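Messages stuck on "sending" after moving Tamiru to a new phone

Posted in: Apps and messaging > Tamiru

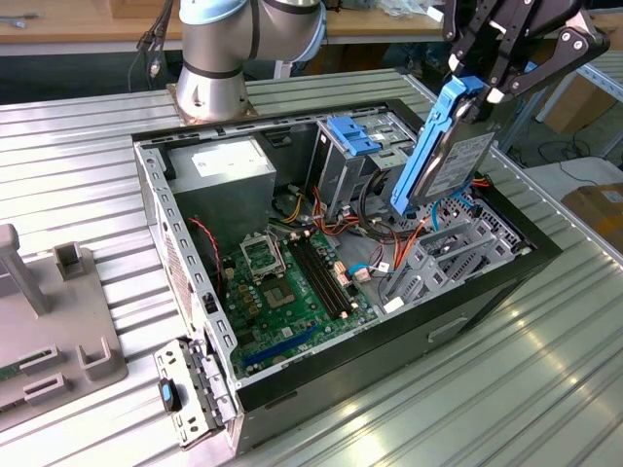 Question

I changed phones in July and moved my Tamiru account across using the transfer code in the settings menu. My contacts and most of my chats came over. Since then, any message I send to a group stays on "sending" with the little clock next to it. One-to-one messages go through straight away.

Things I have tried so far:
Restarting the phone
Turning wifi off and using mobile data
Clearing the app's cache
Leaving one group and being added back (this worked for that group, but I'm in over 20 of them and don't run most of them)

The old phone is still switched on and I use it for music. Tamiru is still installed on it but I don't open it. I'm on the normal version of the app, not the test one. Sometimes I also get a box saying "Error 419, session mismatch" and it goes away when I press OK.

Is there a way to fix all the groups at once without losing the chat history?

Halima Temba

3 answers

Peninah Nzioka
Have you tried uninstalling it and putting it back on? That normally sorts out mine.

Comment from Halima Temba: I'd rather not until I know the chats are safe. The backup screen says "last backup: never".

Kerubo Mussa (marked as accepted)
Don't uninstall yet. With no backup you would lose anything that is only stored on the new phone.

The error means both phones are still signed in as the main device. Single chats don't mind this, but groups use a shared key and the app won't send until it knows which phone holds it. Try this:

1. On the new phone, go to Settings, Chats, Backup and press Back up now. Wait for it to finish — mine took 20 minutes on home wifi.
2. On the old phone, open Tamiru, go to Settings, Linked devices, and choose Sign out of this device. Deleting the app is not enough, as the account stays linked.
3. On the new phone, go to Settings, Account, Refresh group keys. Keep the app open while it runs.
4. Open one of the stuck groups, hold your finger on the unsent message and choose Resend.

If Refresh group keys is greyed out, you are on version 2 or older and need to update first. Very large groups can take longer. One of mine has 200 people in it and didn't come right until the next morning.

Comment from Halima Temba: Signing out on the old phone did it. I had to resend the stuck messages one at a time, but all the groups work now. Thank you.

Comment from Mwanahawa Mugo: Same error here and the same fix worked, except the menu on my tablet says "Other devices" instead of "Linked devices".

Subira Mrema
I had this last year and gave up and moved to Orudura. The groups are fine there but the notifications are slow, and half my family wouldn't switch — so I have both now.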